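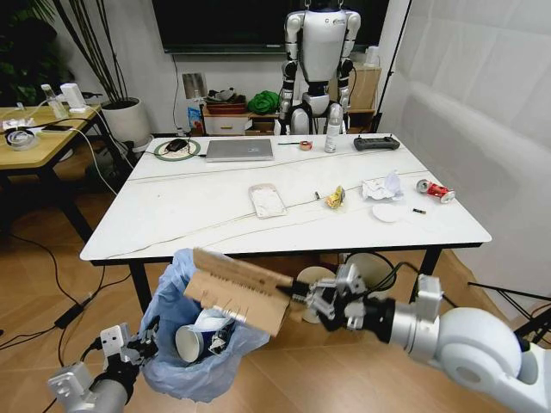 *Page last changed: October*

# Track-day tech check, with my comments

I fill this in the evening before every event at Jarnard, usually with coffee in hand. The car is my old Forow coupe, car 781 on the entry list, so adjust for yours!

- [x] **Wheel nuts.** Torqued cold, all four corners. I do them again after the first session.
- [x] **Brake pads.** Plenty left in front. The rears are getting thin (next time, I promise).
- [x] **Brake fluid.** Fresh Chiriac stuff, bled by Josué Rocha and me – he pumps, I swear at the bleeders.
- [ ] **Left rear hub.** A tiny bit of play at 12 and 6. I'm not signing this one until Lenuța Jitaru has had a look at it.
- [x] **Oil.** Changed at roughly 3000 miles. Level good, no drips under the pan.
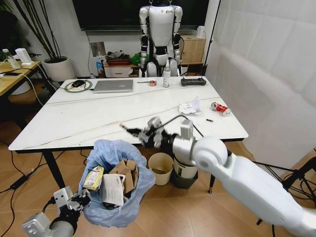

*Trash can by the table, bag folded over the rim.*

- [x] **Battery.** Clamp tight, positive terminal covered. Tug it hard, the scrutineers do.
- [x] **Belts.** No fraying, and the buckle clicks properly now that I've cleaned the crumbs out of it.
- [x] **Extinguisher.** Needle in the green. The Bemeck bracket has two bolts and I check both.
- [ ] **Tow hook.** Still in the trunk. Screw it in! 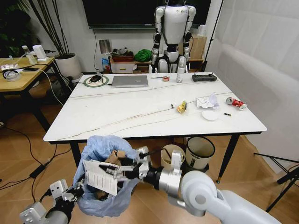 Last job is clearing out the cabin, and I mean everything: floor mats, loose change, the jack, that pen under the seat. Door pockets are the worst on my car, full of receipts and old entry forms. Anything like that printed sheet with the rows of small text goes in a trash bag with the cardboard from the parts boxes, but do read it first – I once tossed my own noise test slip and had to line up for another one.

Odometer at sign-off goes on the back of the form, next to the helmet sticker number (mine's 1202). Hub and tow hook are still open as of tonight.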